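Care Labels Should State Shrinkage as a Number
Sebastião Brito
2021-06-17
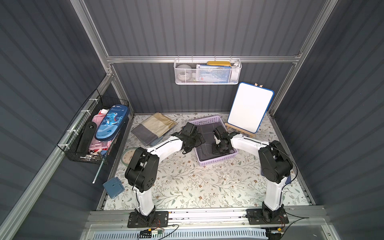 A care label on a cotton tablecloth tells the buyer how hot the water may be, whether bleach is allowed and how the cloth may be dried. It does not say how large the cloth will be afterward. For a shirt this is an irritation. For anything cut to fit a table, a window or a mattress, it is the one figure that matters, and it is usually missing.

The figure exists. Any mill that sells to hotels has to supply it, because hotel buyers ask. Dimensional change is measured by marking a conditioned sample, washing and drying it by a set procedure, and measuring between the marks again. The result is given separately for warp and weft. A woven cotton will often lose more in the warp, the direction held under tension in the loom and in finishing. A single "may shrink slightly" hides that difference.

I bought two cloths last year for the same table, one from Edetti and one from Juntunen. Both were sold as 62 inches wide. After the first warm wash the Edetti cloth had lost 2 inches of width and the Juntunen cloth had lost none that I could measure. The labels carried identical symbols. A buyer comparing them in the store had no means of telling them apart, and the price was no guide either.

The usual objection is that home laundry varies too much for a number to hold. Machines differ, and people dry things hotter than they should. That is true, and it is equally true of fuel economy ratings and paint coverage, both of which are printed anyway. A figure obtained under stated conditions lets a buyer rank one product against another, even where the result at home is different.

A second objection is cost. Rena, which sells table linen by mail, already prints warp and weft change in the back of its catalog, in small type – one line per fabric. Moving that line to the sewn label would take a new label layout and little else. Sellers who do not test would have to start, and I see no hardship in that for a firm that prints finished sizes to the nearest half inch.

My proposal is narrow. Give the size before washing, the size after three washes at the labeled temperature, and the drying method used. Leave the symbols alone. Drirnico does something close to this on its curtain panels, and the hems on mine still clear the floor by the amount I planned.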